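Mesa redonda de exterior Rostell

Tampo de vidro transparente com relevo e aro fino escuro. A textura disfarça dedadas e deixa passar um pouco do chão. Serve para refeições ligeiras ou para trabalhar lá fora, com base para o rato e papéis à volta.

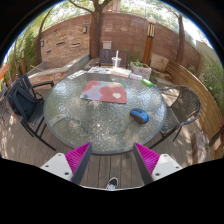
Catálogo Drullow, n.º 11

O vidro limpa-se com pano húmido e detergente neutro. Não usar palha de aço no aro. Em tampos com relevo, o rato desliza melhor sobre uma base lisa; a Nepia, vendida à parte, tem cantos arredondados.

Garantia: 2 anos. Entrega em novembro, desmontada. As cadeiras não estão incluídas.

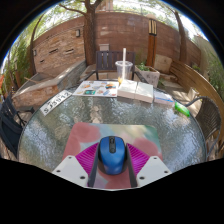
Lolletti: comprei a mesa na primavera e uso-a quase todas as manhãs com o portátil. Sem base o rato saltava no relevo, com base ficou bem. O pano tem de ser passado em círculos, senão fica pó nas covas do vidro. A montagem levou-me uma tarde.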